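Hillport Neighbors Forum > Food & Home > Packing lunch for a long drive without it turning to mush

marigold_pantry
Original post, 08/06/2025

So we're doing the drive from Hillport up to my in-laws' place, seven hours if the construction is behaving, and I have sworn off rest stop food. Last May we spent 60 dollars on four sad burgers and a bag of pretzels and I am still mad about it.

My problem is sandwiches. Every time I pack them the night before, the bread is damp by the time we stop and the lettuce has gone see-through. I've tried foil, I've tried those zip bags, I've tried putting the tomato in its own little tub (the tub leaked, of course it did). What do you all do? I've gone back to the wedge cut and clear wrap, like the ones from the deli counter. 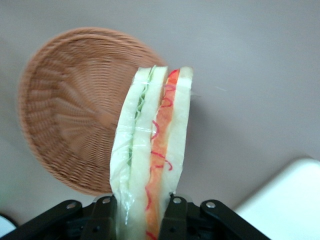
2 min read · 24 replies

There are two adults and two kids in the car, one of whom will only eat things that don't touch other things. No peanut butter please, my nephew is meeting us there and he's allergic. I have a decent cooler from Watkins Hardware and room for two ice packs.

tollboothtess
Butter. Edge to edge, both slices, real butter and not the spray stuff. My grandmother packed lunches for a whole hay crew and she buttered everything, even under mayo. It keeps the wet out of the bread. Also dry your lettuce! Like, really dry it, roll it up in a dish towel and leave it in the fridge overnight.

gravelroad88
Going to disagree with butter. Cold butter out of a cooler is like eating candle. Put the cheese against the bread on both sides and you get the same barrier and it tastes like something.

tollboothtess
Then take it out of the cooler ten minutes before you eat, gravel. It softens right up.

gravelroad88
With two kids in the back yelling? Ten minutes is a long time.

nightshift_nan
I'm with the cheese people but my real advice is don't build them at all. I bring a loaf, a tub of sliced turkey, the dry lettuce, and a butter knife, and we make them on the picnic table at the stop. Takes me no time. Your kid who hates touching food will be thrilled because he can just have a pile of turkey and a pile of bread.

marigold_pantry
Nan, I love this idea and my husband is going to hate it. He likes to eat while driving — he'd skip the stop completely if we let him.

pinecone_dad
Plastic wrap traps steam if anything in there is warm. Are you using toasted bread or bacon? Let it cool all the way first. We use parchment, wrapped tight and taped, then cut through the paper so each half is its own package. You peel it down as you eat. Way less crumbs in the seats too.

marigold_pantry
Okay the bacon might be it. I have been putting it in straight out of the pan, practically. Oops.

sallyforth_b
What bread, though? Nobody has asked. If it's the soft white sandwich kind it's going to squish no matter what you do to it. Mendis Bakery on the corner by the post office does a seeded loaf that holds up great on day two, and they'll slice it thick if you ask. Not cheap. I buy it the day before a trip and not sooner.

gravelroad88
Mendis has gone downhill since they moved. The crust is fine but the middle is all holes, and the mustard goes right through onto your pants. Grocery store sourdough, half the price.

sallyforth_b
We'll have to agree to disagree on that one, I had a loaf last week and it was lovely.

pinecone_dad
What about drinks? That's where we used to lose all our money. I got tired of paying gas station prices so now I buy a pack of Coke before we leave and keep them standing up in the cooler. Laid flat they roll around and squash the food. 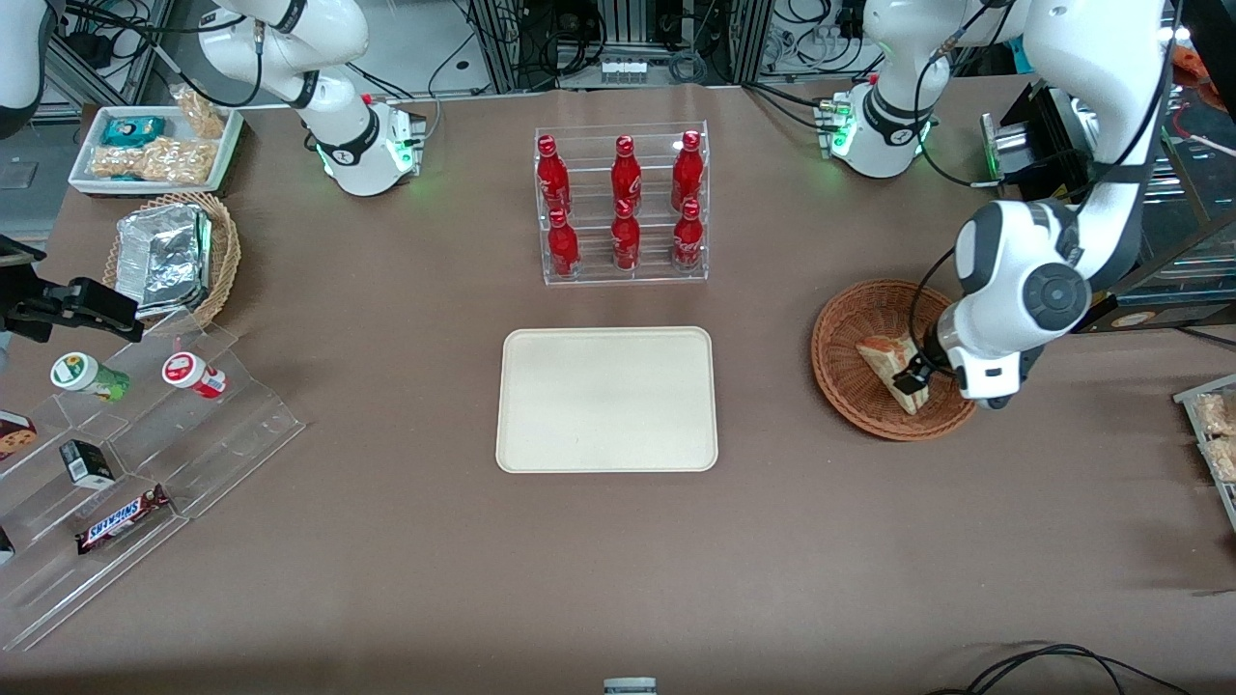 Re: drinks and cooler packing (thread split by moderator)

nightshift_nan
Two coolers if you have the room. Drinks in one, food in the other. People open the drinks one constantly and all the cold falls out, and then your turkey is sitting there getting warm.

marigold_pantry
I only have the one Watkins cooler and the trunk is already full of beach stuff. Could drinks go in one of those soft bags?

tollboothtess
Soft bag is fine for drinks. Freeze a couple of water bottles and use those in place of ice packs, then drink them on the way home. Leave some space at the top or they'll split.

gravelroad88
I have the Groltedix soft bag, the blue one. Zipper is stiff but it kept stuff cold from breakfast until dinner on our lake trip. Don't overfill it, the strap on mine is starting to go.

pinecone_dad
Seconding frozen water bottles. And put the sandwiches on top of everything, in a hard box if you've got one. I use an old cookie tin.

marigold_pantry
Alright, the plan is cold bacon, cheese on both sides, towel-dried lettuce, parchment, cookie tin on top. I'm going to butter one of them just to see. Tess, if my husband complains about candle I'm sending him to you.

tollboothtess
Send him over. Ten minutes out of the cooler!!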